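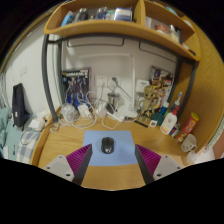 Black mouse on the light blue pad, with the chargers and the power strip along the back of the desk.

How to Clean Your Mouse, Your Mouse Pad and the Stretch of Desk Around Them

Stendivness Home Notes
Print this page | E-mail this page

I put off cleaning my mouse for most of a year, and I'm somebody who wipes down the stove every night before bed. It just never looked dirty! A black mouse hides a lot, and a pad gets grubby so slowly that you don't see it happening. Then one evening in November my pointer started hopping around the screen like a flea, and I turned the mouse over and found a little gray collar of fuzz around the sensor, and well, that was the end of my feeling superior about the stove.

So this is the routine I've settled into since then. It takes me one cup of coffee, plus drying time for the pad, and I do it on the first free morning of the month.

What you'll need

- A soft cloth that doesn't shed. I use the gray ones from Farix, but an old, well-washed T-shirt is every bit as good.
- A few cotton swabs
- A wooden toothpick
- Rubbing alcohol
- Dish soap and a bowl of lukewarm water
- A dry towel, big enough to lay the pad on

Before you start

Shut the computer down, or at least lock it, or you'll be clicking on things all the way through. (I once sent a half-written e-mail to my dentist this way.) If your mouse has a cord, unplug it. If it runs on batteries, flip the switch on the bottom and take the batteries out, and have a peek at the contacts while you're in there. Any white or greenish crust can come off with a barely damp swab.

Step 1. Clear a landing strip

You don't have to clear the whole desk. I used to think I did, and so I never got around to any of it. Move whatever is close to the pad, enough that you can lift the pad and put a towel down next to it. The figurines, the cup, the little boxes and the papers propped against the wall can all stay where they are for now.

Step 2. Do the mouse, top side first

Dampen a corner of the cloth with alcohol. Damp is plenty; if you can squeeze a drop out of it, it's too wet. Wipe the palm end, then the sides where your thumb and ring finger sit, because that's where the sticky film builds up. Glossy plastic shows every streak, so go over it once more with a dry part of the cloth.

Next comes the wheel. Roll it slowly with a fingertip while you hold a swab against it, first on one side and then the other. You'll be amazed and a bit disgusted. For the seam between the buttons, run the toothpick along it very lightly, with the mouse tipped so that the crumbs fall out and not in. Please don't push down. Holovko, the repair counter where I take my sad old electronics, has told me more than once that they see plenty of mice ruined by enthusiastic poking.

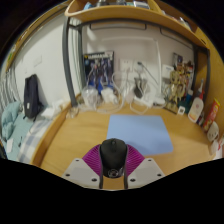 The mouse up off the desk, scroll wheel toward the far end, with the pad lying behind it.

Step 3. Turn it over

The underside is where my own trouble was. The slick little feet collect a rim of packed lint, and you can usually roll it off with the side of the toothpick in one satisfying string. Wipe the feet with the damp cloth afterward. For the sensor opening, use a dry swab and give it one gentle turn. If there's a hair in there that won't budge, a puff of air from a rubber bulb will normally shift it.

Leave the mouse on its back for 5 minutes while you go on to the pad.

Step 4. Wash the pad

This goes for cloth pads. If yours is hard plastic, or has lights or a cord, just wipe it with the damp cloth and skip ahead.

Put a small squirt of dish soap in the lukewarm water and swish it around. Lay the pad in, or if it's too big for the bowl, spread it in the sink and pour the water over it. Rub in small circles with your fingers, and spend a little longer on the spot where your wrist rests. A pale pad will show you exactly where that is, poor thing. Rinse until the water runs clear and you can't feel any slipperiness.

Now, don't wring it! I did that with my first one and it never lay flat again. Press it between the layers of the towel, then lay it flat somewhere airy. Mine is usually dry by the next morning. Keep it away from the radiator, which can curl the edges and loosen the backing.

Step 5. The wood underneath

While the pad is off, look at the desk. There's often an outline of dust, rounded corners and all. Wipe it with a cloth dampened in plain water, going with the grain, and dry it right away. I don't use alcohol on wood, having dulled the finish on a Druno side table that I was very fond of. If your desk has a raised edge, run a finger in the cloth down the inside of it. And if you have a shelf overhead, dust that before you do the desktop, so you aren't cleaning the same dust twice.

Step 6. The cords at the back

I'll be gentle on this subject, as my own are nothing to brag about. Switch off the power strip, unplug it from the wall, and only then pull the chargers out. Wipe the adapters and the strip with a dry cloth. Loop up any cord that's longer than it needs to be and fasten it with a twist tie, not too tight. Chargers that don't belong to anything you still own can go in a bag for recycling. Plug back in only what you use, and keep the slack behind the lamp where your mouse hand won't drag it.

Putting it all back

Make sure the pad is dry all the way through, underneath as well, before you set it down on the wood. Batteries in, switch on, and try a few slow circles with the pointer. If it still jumps, give the sensor another turn with a dry swab, or try the mouse on a sheet of plain paper. If it behaves on the paper, it may simply be time for a new pad.

More from Stendivness Home Notes
Getting Crumbs Out of a Keyboard
Lamp Dusting Without Burnt Fingers
A Place for Every Charger
What to Keep on the Shelf Above Your Desk

Contact us | Copyright Stendivness Home Notes | Back to top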